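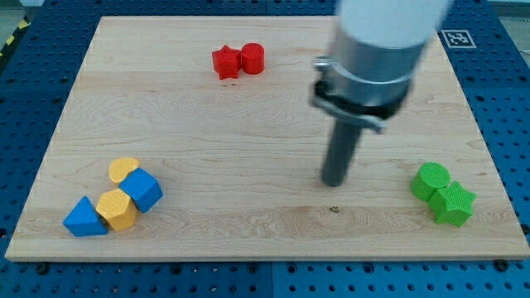

Malathi Kotian was 25 when she opened the toy library in Kamthorpe and she says she hadn't a clue what she was doing. "I had two shelves and a kettle. I thought people would bring things back on time."

They didn't. Still don't, much. We talk in the back room of the old chapel hall, door open, coats on, a delivery due any minute so she keeps one eye on the road.

There are 171 families on the books now. Before the summer it was less than that, then July came and the phone went mad. Parents stuck at home, kids bored of everything they owned. "One mum said to me, he's played with it all, he's played with the saucepans. I left a bag on her step that night."

Bags on steps is how it works at the moment. Each one gets wiped down, goes on a rack for three days, then out again. Slow. She's made her peace with slow.

I ask what goes out most. Not what I expected – puzzles hardly move, and the big garage with the lift has been back and forth so often that the lift no longer lifts. Shape sorters, stackers, blocks. "Always blocks. You get a two year old and a seven year old in the same house and they'll both use them. Not nicely! But they'll both use them."

And missing pieces? She laughs. There's a biscuit tin for strays. People post them through the door months later in envelopes with no name on, sometimes with a sorry written on the front.

Maysoun Matar turns up halfway through with the delivery, which is four boxes from a nursery that closed in the spring. She does the mending. Used to be a dental nurse, says it's the same job, small parts and bad light. She doesn't sit down. "I like a puzzle with a bit missing, I'll be truthful. I cut a new bit out and paint it. They never match." She holds up a wheel, no idea what off, puts it in her pocket.

Money is tight. Membership is 50 pence a week, and plenty don't pay it, and Malathi doesn't chase. The hall rent went up last winter. She's applied for a grant and heard nothing. "I ring, they say it's being looked at. Fine. Look at it."

Would she ever charge more? No. She says it quite sharply, then goes off to move a box. When she comes back she tells me about her own childhood, a flat above a dry cleaners, one doll and a pack of cards with the queens gone. "My brother and me made up games where you didnt need the queens. I can still play them. I taught my daughter and she thinks that's the real rules."

She'd like a proper counter. Better heating. A Saturday session again, when its allowed, with the little ones on the mat and the grown ups getting a hot drink. Maysoun wants a vice.

The toy library is open for doorstep collections most mornings, ring first. If you've got a stray wheel, they'd like to hear from you.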